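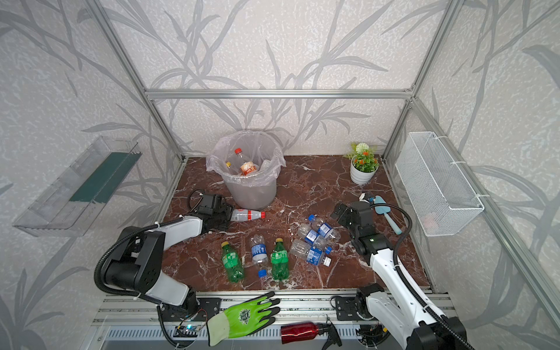 Caps off or the whole lot gets knocked back, Vaughn Okafor wrote under the first version of this readme, and could you please put that at the top where people will see it. So it's at the top now, Vaughn!

Bottle notes – readme

I started this as a list on the back of an envelope when we began saving our drink bottles at Astcombe, and it's grown into a folder. The readme tells you what's in the folder and how I sort, so you can use the notes at your own place (or argue with me, which most of you seem to prefer).

What's in it

bottles.csv – one line per bottle, 995 lines as of October 2019. Columns are colour, cap colour, label type, crushed or not, and a remarks column where I ramble a bit.
caps.csv – caps only. Started in August, so it's a lot shorter.
odd_ones.txt – 124 bottles I couldn't place. Mostly sauce bottles that somebody thought were cordial, and fair enough.

How I sort

Everything goes in the one lined bin first, clear and coloured together. I used to run 2 bins side by side and people just used whichever was closer, so I gave up on that and do the splitting when I empty it. Fold the liner well down over the rim or it slides in with the first heavy bottle and you're fishing about up to your elbow.

Clear goes in one bag and coloured in another. Lenka Jireš reckons pale blue should count as clear and I've gone back and forth on it, but for now it's coloured in the file. Cap colour doesn't matter for the bags, I just like knowing. 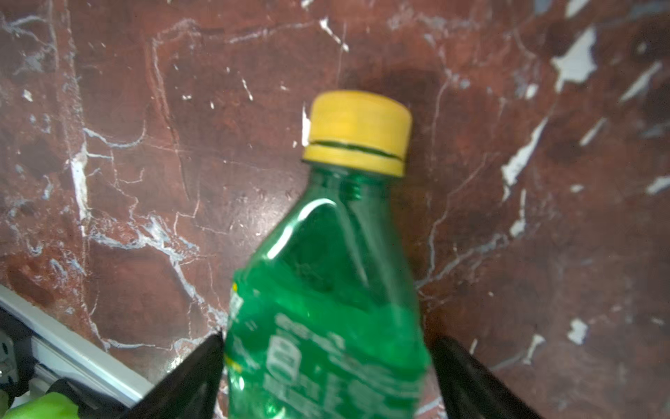 Green ones are my favourites to log, I'll admit. A lot of them have the printing straight on the plastic, so there's no sleeve to peel, and I put "printed" in the label column. Creased or a bit squashed counts as "part" under crushed. "Yes" is only for properly flat. The ring that stays behind on the neck can stay there, don't go at it with a knife like I did.

Known problems

The first 6 lines have no cap colour. Telmo Soler typed in a batch with "lemon" where I'd have put "yellow" and I've left his as they are, so search for both. Anything marked Jullon came from the other kitchen and was rinsed before I got to it.

Corrections are very welcome, just add a line at the bottom of odd_ones.txt with your name on it.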